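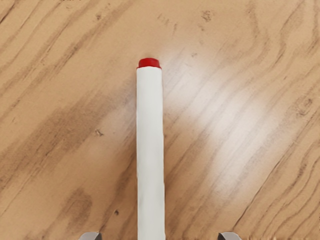
Rotulador blanco con tapa roja sobre mesa de madera, render.

31 de octubre de 2025
Calibración del clasificador clínico (Wurkamus), tercera pasada.

Reentrenado con 300 épocas y lote de 46. La pérdida en validación se estanca en la época 100; a partir de ahí solo mejora el conjunto de entrenamiento. Parada temprana con paciencia 3 – la partición de septiembre no se toca.

Ada Greco propone escalado de temperatura antes que regresión isotónica: con tan pocos positivos, la isotónica sobreajusta. De acuerdo. Beat Haslinger revisa si los pacientes de Ratesar están duplicados entre particiones.

El nodo Alcantara perdió casi 100 minutos de registros. Semillas guardadas aparte.

Pendiente: repetir con la prior jerárquica y comparar log-verosimilitud.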